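双臂仿真里的抓取超时，以及我怎么改了行为树

2023年11月26日

这周基本都耗在一个超时上。任务本身不复杂：把餐垫上的蔬果拿起来，放到中间的盘子里，左右手都可以用，由规划器分配。
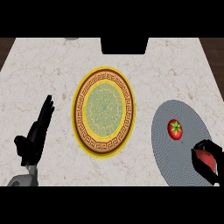
超时只在右手已经夹住东西之后出现。行为树走到“转移”节点，向规划器要一条到盘子上方的轨迹，规划器用满2秒，返回失败，节点重试，再失败，整棵树退回根节点重新感知。这时手里的东西还在手里，感知模块又把它当成台面上的物体报了一遍，于是后面全乱了。

先说感知这一边。我们的物体列表由Kustska维护，它是组里自己写的一个小服务，负责把检测结果合并成带编号的物体。合并规则原来只看位置，距离小于阈值就算同一个物体。物体被夹住以后跟着手走，位置一直在变，旧编号超时删除，新编号又建出来。规划场景里附着在夹爪上的是旧编号，新编号就成了一个和夹爪重叠的障碍物，起始状态直接碰撞，规划当然出不来。

日志里其实写得很清楚，起始状态无效那一行每次都有，只是级别设成了调试，平时不显示。我翻到它已经是第二天下午。现在改成警告了。

修改分三处。

一是Kustska里加了“已附着”状态。夹爪闭合并且力反馈过了阈值，就把对应编号锁住，位姿改由手腕正运动学推算，视觉检测落在这个范围内的一律并入该编号，不再新建。松开之后再等五帧才解锁，免得放下的瞬间抖动。

二是行为树。原来“转移”失败后直接退到根节点，现在中间加了一个恢复分支：先检查手里有没有东西，有的话原地抬高一小段，再重新规划。抬高用的是笛卡尔直线插值，不走采样规划，速度快，结果也好预测。

三是左手。Alois Ruchti看回放时指出，左手停的位置离盘子太近，即使起始状态没问题，右手过去的通道也很窄，采样规划器要碰运气。我原来没给闲置的手写任何动作，它停在哪里就是哪里。现在分配器在给一只手派任务的同时，会给另一只手派一个退让动作，目标是预先存好的几个姿态里离当前最近的那个。两只手的轨迹目前还是先后执行，没有做同步，所以会多花一点时间。

改完之后跑了42次，随机种子固定，台面上的初始布局每次不同。失败的有2次，都是抓取阶段滑掉了，和转移没有关系。改之前同样的种子失败16次。平均每次任务耗时31秒，比原来稍长，多出来的主要是左手退让。

顺便记一下阈值。力反馈的判断在仿真里很干净，在实机上肯定不行，噪声大得多。Nestor Dimaculangan建议同时看夹爪开度，指令已经到全闭但开度还剩一段，就认为夹住了。这个方法对番茄这种圆的东西应该可以，对很薄的东西没用。先按他说的写了接口，默认关闭。

还有一个没解决的问题。盘子在规划场景里是一个扁圆柱，边缘高度统一取最大值，放置高度因此偏高，松手时物体会往下掉一小截。仿真里掉下去还会滚，有时滚出盘子中心，判定还是算成功，但看着不舒服。换成网格模型能解决，碰撞检测会变慢，我还没测慢多少。

代码在herau分支上，还没有合并。合并之前要把恢复分支的单元测试补上，现在只有一个正常路径的用例。配置文件的格式也变了，退让姿态单独放在一个文件里，用旧配置启动会直接报错退出，报错信息里写了缺哪个字段。

下周先补测试，再看两只手同步执行的事。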